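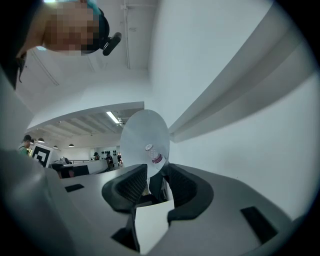

A hand-held gripper at work in the Floveo student project room.

The students in the Floveo project began with a narrow question: how many recorded demonstrations does a pick-and-place policy need before the figures stop moving? By June 2020 they had 114 usable recordings and no firm answer.

"We kept 114 and threw away 54," says the student in charge of the recordings. "Most of the rejects were tracking loss. The marker goes out of view, the pose jumps, and the whole run is useless from that point."

Every run is capped at 90 seconds. The limit was set in November, after the first batch came out too uneven in length to compare. Operators work in pairs and swap after 3 runs, a rule the student describes as dull but necessary. "Your wrist gets lazy. You start turning the tool in ways the arm can't follow, and you don't notice."

The two-handed tasks came later. Both grippers have to be located against each other as well as against the room, so the markers matter twice over. 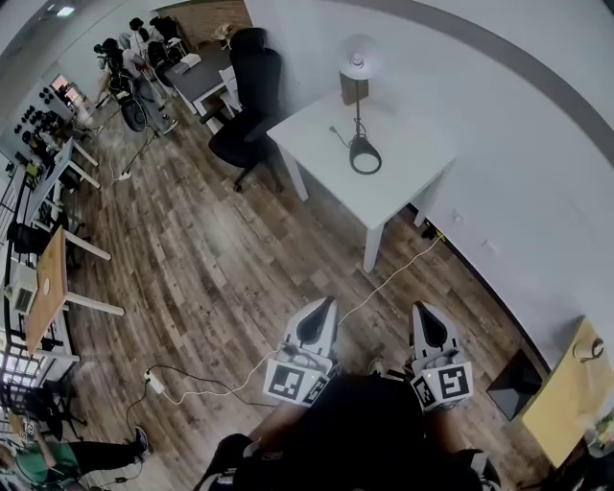

Pritchard would have left the second hand out for another term, on the grounds that the one-handed results had not yet been repeated by a fresh pair of operators. The student accepts the point in part. "The repeat is on the list. But the Skikoseck entry rules ask for both hands, and we wanted the calibration problems early."

Calibration takes up most of the conversation. The group uses Dero, its own script, to line up the two sets of poses, and checks the result by touching the fingertips together before each session. If the gap in the data is more than 3 millimetres, they start again.

The next job is relabelling. The grasp and release times were marked by hand, and two operators disagreed on what counts as a release.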